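Pundside workshop moves robot arm build to simulation stage

The Pundside Shared Workshop has confirmed that its members' robot arm project has entered its second stage, with work now taking place in a computer simulation ahead of the assembly of the physical machine. The announcement was made in the workshop's January bulletin to members and neighbouring groups.

The project, known as Husier, was approved last spring following a proposal from the electronics section. Its purpose is to design and build a small bench-mounted arm with a two-fingered gripper, using parts that can be made or repaired on the premises. The workshop has set aside £400 for the build, of which £245 has been spent on motors, bearings, a power supply and a control board. The remainder is being held for the gripper and for replacement parts.

Under the original plan, the arm was to have been assembled in full before any control software was written. That order was changed in the autumn after delays in the supply of two of the joint motors. Members of the software section proposed that a model of the arm be prepared in the meantime, so that control programs could be written and tried without waiting for the hardware. The proposal was accepted, and a desktop computer in the upstairs room has been assigned to the task.

The model is based on the drawings used for cutting the arm's parts. Lengths and joint limits have been entered from those drawings, and the weights will be corrected once each section has been placed on the scales. The workshop notes that friction in the joints has been set by estimate only and is expected to need the most adjustment when the physical arm becomes available.

A single task has been chosen for this stage. The arm is required to find a cube on a table, take hold of it and lift it clear of the surface. The view used by the control program is taken from a virtual camera placed close to the gripper, and the position of the cube is altered at the start of each run. A lift is recorded as complete when the cube has been held off the table for five seconds. Runs in which the cube is dropped, or pushed out of reach, are recorded separately and kept for review.

"The simulation allows members to make changes to the program in an evening and to see the effect of those changes before they go home," the bulletin states. "It does not remove the need for careful work on the bench, and the results will be treated as provisional until they have been repeated on the arm itself." 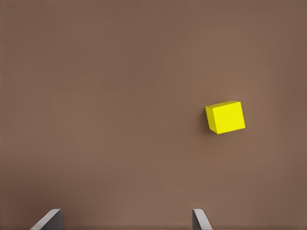 The yellow cube and the tips of the gripper fingers in the Husier simulation. Render: Pundside Shared Workshop

Work on the physical arm is continuing alongside the simulation. The base plate and lower section have been cut and drilled, and the outstanding motors have now been delivered. Assembly will take place in the main workshop at Fonside Yard, where a bench has been reserved for the project. Members are asked not to move the clamps or the marked board on this bench, as both are needed for lining up the lower joint.

The gripper will be the last part to be made. Two finger shapes are under discussion, and test pieces are to be printed in the workshop before a choice is made. Any change to the shape will also be entered in the simulation - a step which the project group has asked to be completed before new control programs are tried.

A safety review must be carried out before the arm is powered for the first time. The workshop's rules for powered machinery will apply in full, including the fitting of a stop switch within easy reach of the operator. The arm will be run at reduced speed during its first month of use, and it may be operated only when a second member who has completed the machine induction is present.

Drawings, parts lists and the simulation files will be made available to members through the workshop's shared drive. The project group is also considering a request from the Papadakis Tool Library for a copy of the files, and a reply is expected once the weights have been corrected.

Three places remain open in the project group for members with an interest in programming or light metalwork. No previous experience of robotics is required, although new members will need to have completed the general workshop induction. Project sessions begin at 7 pm in the upstairs room, and those wishing to join should add their names to the list at the front desk.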